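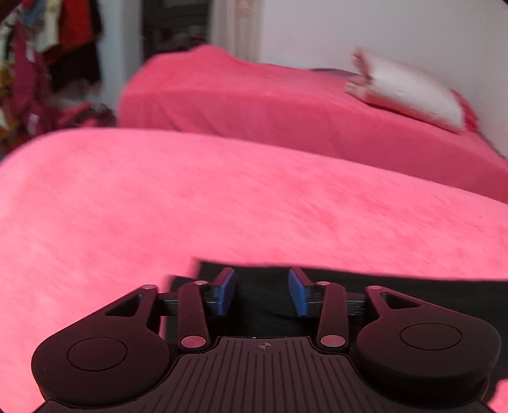 The Black Cloth

My sister wanted her side of the room left alone, so I did the work on my bed. I had the pink fuzzy bedspread and she had the coral blanket, and the company didn't care which one I used as long as the cloth stood out. Black on pink stood out fine.

The job was folding. Lellitz sent the gripper in a padded box with a charging cord and a sheet of instructions. You held it behind the fingers and squeezed, and the two blue pads came together. You were supposed to do everything with the pads. If you used your other hand to straighten a corner, the take was thrown out and you weren't paid for it. If you talked during a take it still counted, but they preferred you didn't.

I signed up in January, after the cannery cut my shifts. The woman on the phone asked if I had a regular home. I said what did she mean by regular. She said beds, dishes, laundry, that kind of thing. I said we had all of that.

"Don't tidy first," she said. "People always tidy first."

I told my mother this and she didn't like it. She had cleaned rooms at the Prins Motor Inn for most of my life, and she didn't like the idea of strangers looking at our clothes hanging up on the wall side, or the red things my sister dropped beside my bed and stepped over for a week. She wanted to put the clothes in the closet. I said the closet was full. She said then she wanted it known that she had offered.

The first cloth took me longer than I would like to say. With hands you don't think about where a corner is. You pick it up and the rest of it comes along. With the gripper I had to get one pad under the edge, and the bedspread was so thick that the pad pushed down into it and came up with a pinch of pink fluff and no cloth. I tried coming in flatter. I tried pinching the middle and dragging. When I finally had a corner I lifted it too high and the whole cloth slid off the far side of the bed, and I had to walk around and start again.

My sister was on her bed with her feet against the wall.

"Is that what they'll be like?" she said.

"Who?"

"The robots."

"I suppose they'll be like me," I said.

She thought this was very funny and rang her friend to tell her.

By the second week I had a way of doing it. You take the near corner, low, and pull it back toward yourself a little before you lift, so the edge curls and gives you something to hold. Then you carry it across slowly and let the pads open while they are still moving. If you stop first, the cloth sticks to the pad for a moment and comes back with you. I wrote this down for Lellitz in the comments box, in case it was useful. I got a message back thanking me for my contribution. It was the same message they sent for everything.

My mother came in with the washing while I was working and stood in the doorway to watch. She had folded fitted sheets for a living. She could do one in the time it takes to say so, with the elastic tucked in so it looked like a flat one.

"You're letting it drag," she said.

I pointed at the gripper to show that I was in the middle of a take. She kept watching. When I was done she picked the cloth up, shook it out, folded it twice in the air and put it down on the bed. Then she picked up the rest of the washing and went to the kitchen. I had to unfold it to do the next one.

The Prins was the reason she was interested at all, though she said she wasn't. In April 2021 the owner brought in a machine called an Ilano to help in the linen room. It came up the highway from Hirnthorpe in the back of a rental truck, and the two men who brought it stayed in a room for a week and had to be cleaned up after like anyone else. It had one arm on a wheeled base. My mother said it was about as tall as a fridge and that it hummed when it was thinking.

What it could do was towels. It could take a hand towel from a bin and fold it in three and put it on a stack, and the stack was neat. It could do this as long as the towels were white, and were the motel's own, and hadn't been put in the bin in a knot. When it found a knot it held the knot up and turned it one way and then the other. If somebody had left a face cloth inside, it folded the two of them together.

"Is it quicker than you?" I asked her.

"No."

"Is it quicker than the new girl?"

My mother had to think. "It doesn't go out for a smoke," she said.

The owner had been told it would be on sheets by winter. He put up a whiteboard in the linen room where the men wrote the day's total, and my mother read it on her way out. Her interest in the whiteboard was unfriendly to begin with. Then I think it became something else. One night she came home and said, before she had her coat off, that it had done 222. She said it as if it were a nephew who had passed an exam.

"How many did you do?" my sister asked.

"I don't do towels anymore. I do what it can't do."

"What can't it do?"

My mother sat down and took off her shoes. She said it couldn't make a bed. It couldn't get behind a toilet. It couldn't tell whether a towel on the floor was a dirty one or one that had fallen off the rail. It couldn't pick a hair off a pillow. It couldn't knock on a door and know from the kind of quiet it got back that there was someone inside. She said this without any heat, and then she asked what was for tea.

I kept going with the cloth. The app had a counter in the corner, which I tried not to look at, but I was paid by it, so I looked. When I reached 1,121 the company moved me up a level and sent new instructions. I was to do clothing now. They wanted shirts, socks, anything with sleeves, in the colours a family would really have. I looked across at everything hanging there, the red and the white and the yellow and the patterned things on top of each other, and asked my sister if I could borrow some of it.

"Do I get paid?"

"No."

"Then you can have the ugly ones."

Shirts were bad. A shirt has an inside, and the gripper was forever getting hold of the wrong layer. I would carry a sleeve across and find that I had only carried the front of it. The first shirt I finished looked like something that had been slept on. I sent it in anyway. The instructions said that poor folds were welcome if they were honest attempts, and I had nothing but those.

My mother was home that afternoon with her back. She lay down on my sister's bed with the white pillow pushed up behind her and watched me do a blouse five times. After the fifth she held out her hand.

"Give it here."

"You can't use your own hands," I said. "It has to be the gripper."

"I know that. Give it here."

She got up and stood where I had been standing. She turned the thing over and looked at the underside, and squeezed it a few times to see how the pads met. Then she laid the blouse face down, pinched it at the shoulder, waited, and did something with her wrist that I had not thought of. The sleeve came over by itself and lay flat. She did the other one. She brought the bottom up to the collar and let go while she was still moving, which I had never told her about.

It took a long time. Her back was hurting and she leaned one knee on the bed. When it was done it looked like a blouse in a shop.

"Was that going?" she asked. "Did it take that?"

I checked. It had.

"So that goes to the machine."

"It goes to Lellitz. It might go to some other machine. I don't know where they go."

She looked at the blouse. I thought she might want me to delete it, and there was a button for that. I had my thumb near it so she would know she could ask.

"How much do they give you for one?" she said.

I told her, and she made a noise through her nose.

"For shirts they should give you more," she said. She shook the blouse out and laid it down again, face down, with the sleeves wide. "Start it up. I rushed the collar."

We did six before my sister came in and wanted to know who was wearing her good one out. My mother told her to hang up the things on the floor. My sister said the company didn't want us to tidy. My mother said the company could come and say so, and went on with the sleeve.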